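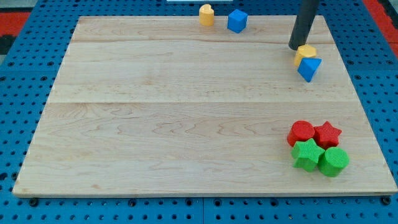

나무판과 블록 정리 기록 모음
README (한국어판)

안녕하세요, 이 폴더를 열어 주셔서 고맙습니다. 여기에는 나무판 위에 작은 장난감 블록을 늘어놓고, 옮기고, 다시 치우는 동안 모아 둔 사진과 짧은 메모가 들어 있습니다. 처음에는 우리끼리 보려고 적기 시작한 글인데, 블록을 어디서 어떻게 놓았느냐고 물어 오시는 분이 늘어서 이참에 조금 길게 풀어 써 봅니다. 급하신 분은 폴더 구성과 이름 붙이는 법만 읽으셔도 괜찮습니다.

모음의 이름은 Wemetti입니다. 뜻은 따로 없고, 초기에 쓰던 폴더 이름이 그대로 굳었습니다. 정리와 영어 원문은 Ashley Fothergill이 맡았고, 한국어판은 원문을 옮기면서 우리말로 어색한 대목을 꽤 많이 고쳤습니다. 두 판의 내용이 다르면 한국어판 쪽이 더 최근 것입니다.
마지막 수정: 2025년 3월 24일

무엇이 들어 있나

사진은 모두 200장이고, 58개의 묶음으로 나뉘어 있습니다. 묶음 하나는 블록을 한 번 늘어놓고 정리를 마칠 때까지를 가리킵니다. 어떤 묶음에는 사진이 한 장뿐이고 어떤 묶음에는 제법 여러 장이 있는데, 길이를 일부러 맞추지는 않았습니다. 정리라는 게 원래 금방 끝나는 날도 있고 한참 걸리는 날도 있으니까요.

바닥과 판

맨 아래에는 둥근 구멍이 고르게 난 파란 타공판이 깔려 있고, 그 위에 밝은색 나무판을 눕혀 놓았습니다. 타공판이 나무판보다 커서 가장자리로 파란색이 둘러 보입니다. 블록이 판 끝까지 밀려가면 이 파란 바탕과 겹쳐 보이기도 하는데, 파란 블록일 때는 윤곽을 조금 천천히 살펴보셔야 합니다.

나무판은 단풍나무 비슷한 옅은 색이고, 여러 쪽을 이어 붙인 것이라 가로로 이음매가 지나갑니다. 위쪽의 것은 희미하고 가운데쯤의 것은 좀 더 또렷합니다. 저희는 가운데 이음매를 기준선처럼 씁니다. 메모에 '선 너머'라고 적혀 있으면 이 이음매보다 먼 쪽이라는 뜻이고, '선 앞'은 가까운 쪽입니다. 자로 재는 것보다 훨씬 편해서 어느새 버릇이 되었네요. 나뭇결의 물결무늬와 작고 어두운 점들은 흠집이 아니니 표시하지 않으셔도 됩니다.

블록 부르는 법

같은 블록을 사람마다 다르게 부르면 나중에 찾기가 참 번거롭습니다. 그래서 색을 먼저, 모양을 나중에 적기로 했습니다.

노랑 하트: 단면이 하트 모양인 기둥. 세워 두면 둥근 쪽이 위로 온 채 짧은 기둥처럼 보입니다.
노랑 육각: 육각기둥. 위가 평평하고 옆면이 각져 있습니다.
파랑 네모: 정육면체. 모서리가 앞을 향하게 틀어져 있으면 '틀어짐'이라고 덧붙입니다.
파랑 세모: 삼각기둥. 꼭짓점이 어느 쪽을 가리키는지 함께 적습니다.

노란색과 파란색이라고만 쓰고 주황, 남색, 하늘색 같은 말은 쓰지 않습니다. 빛이 닿는 면은 꽤 옅게 보이고 그늘진 면은 짙게 보이지만, 이름은 늘 한 가지로 통일해 주세요. 영어판에서는 한동안 육각을 hex와 nut 두 가지로 적은 적이 있어서, 옛 메모를 보실 때는 둘을 같은 것으로 읽으시면 됩니다.

폴더 구성

사진: 묶음 번호별 폴더
메모: 묶음마다 텍스트 파일 하나
목록: 전체 묶음의 번호와 한 줄 설명
옛것: 지금 쓰지 않는 메모

묶음 번호는 두 자리로 맞추었고, 중간에 빠진 번호는 없습니다. 13번 묶음은 메모가 유난히 긴데, 블록 사이의 간격을 어떻게 적을지 의논하던 내용이 함께 들어 있어서 그렇습니다. 지울까 하다가 읽어 보니 도움이 되는 이야기가 많아 그냥 두었습니다.

메모 쓰는 법

메모는 먼 쪽에서 가까운 쪽으로, 왼쪽에서 오른쪽으로 적습니다. 문장으로 쓰셔도 되고 낱말만 늘어놓으셔도 됩니다. 예를 들면 이렇습니다.

먼 쪽 가운데, 노랑 하트 섬. 그 오른쪽 파랑 네모 틀어짐, 판 끝에 걸침. 오른쪽 위, 노랑 육각. 바로 앞에 파랑 세모 겹침, 꼭짓점 앞쪽.

'겹침'은 보이는 대로만 적는 말입니다. 두 블록이 정말 맞닿았는지는 사진만으로 알기 어려울 때가 많으니, 확실하지 않으면 '닿음'이라고 쓰지 말아 주세요. 무게나 재질도 짐작해서 적지 않습니다.

아직 손볼 곳

목록의 한 줄 설명은 길이가 들쭉날쭉합니다. 7월에 한 번 다듬을 생각이고, 그때 '가운데'와 '한가운데'를 섞어 쓴 곳도 함께 고치려고 합니다. 옛것 폴더의 메모 2개는 아직 영어로만 남아 있습니다.

고칠 곳을 발견하시면 묶음 번호와 함께 알려 주세요. 맞춤법 하나라도 반갑게 받겠습니다. 메모를 새로 보태실 때는 원래 글을 지우지 말고 그 아래에 이어 적어 주시면 됩니다.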